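The gripper that did not stop

I have not written here since May, and the reason is that we had a small accident at work and I wanted first to understand it well. Now I think I do, so I will try to explain it in order. My English is better when I go slowly, so please be patient with me.

For the new readers: I work in a small workshop where we teach a robot arm to sort and pack artificial flowers. The customer is Gastora, which supplies decorations to restaurants. They want that every tray has the right stems in it, without a person standing there the whole day. It sounds like an easy job. The flowers do not break like glass, they do not roll away, and they weigh almost nothing. I also thought so in the beginning.

The trouble with an artificial stem is that it has a wire inside. The wire is soft enough to bend and strong enough to hurt. The leaves are pushed on to the stalk and they come off if you pull them the wrong way.

What happened was the following. It was a little after four in the afternoon. The arm went down to take a rose with two heads. It closed on the stalk, but at the same time it had caught the leaf of the flower next to it. When it lifted, both stems came up together, and the second one was hanging under the gripper and turning. The program should notice this. We have a limit for the force, and if the force goes over the limit, the arm must stop and wait for a person.

It did not stop. It carried the two stems to the tray, the hanging one hooked under the edge of the tray, and the arm continued to pull. The tray jumped from the table and hit Emese Oláh on the wrist. She was standing at the side because she wanted to straighten a stalk in the next row. She had a bruise and a small scratch from the wire, nothing more, but she was very pale, and I think I was too. I pressed the red button. I would like to say that I did it at once, but when I looked at the log afterwards there were 2 seconds between the first strange value and the stop. Two seconds is a long time when something is pulling.

That evening I read the whole log, 2,484 lines. I made tea twice and forgot to drink it both times. The force sensor was healthy. It had measured the pull correctly from the start. The fault was in our own settings file. Some weeks earlier we had tested heavier objects for another customer, Clastiria, and for this test the limit was raised to 800. On our scale, the flowers need 112. Somebody had to put the old value back and this somebody was me. I had written it on a piece of paper, and the paper was under my keyboard.

So there was no mystery and no broken part. I find this harder to accept than a broken part, which one can throw in the bin.

There was also a second mistake, and I believe it is the bigger one. We had become used to reaching over the table while the arm was moving. Leaves fall off, a stalk lies crooked, and it is so quick to correct it with the hand. We have a rule against it, of course. I wrote the rule! But the arm is slow and quiet, and the thing it carries is a flower, and so we did not feel any danger. With a saw we would never have done this.
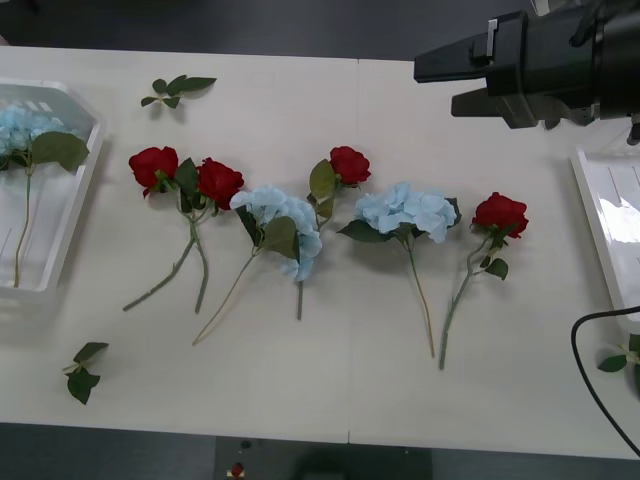 Since then we have changed some things. The force limit is now saved together with the name of the job, so it is not possible to start the flower program with the number of another customer. Before the first pick the screen shows the limit in large letters and one of us must read it aloud. We felt silly in the first days, now we do it without thinking, and I am a little worried about the "without thinking".

The stems are also placed in one row with more space between them. It still happens that the leaves of one flower touch the next one, especially with the hydrangeas, which are wide and do not want to lie flat. If a leaf falls off, it stays where it is until the arm has stopped. At the end of the day we collect the loose ones in a bag, and Emese pushes the good ones back on the stalks.

My old colleague from the time at Szűcs asked me why we do not build a cage around the whole table. It is a fair question. We have asked for a price for a light curtain, which stops the arm when a hand goes through, and I hope it will be fitted before we send the cell to the Tronddale site. Until then there is yellow tape on the floor, and the person who prepares the flowers is also the one who holds the stop button. It makes the work slower. Gastora was informed about the accident and about the delay, and they answered politely.

Emese's wrist is fine again. She has asked me to write also that she was against the piece of paper from the beginning.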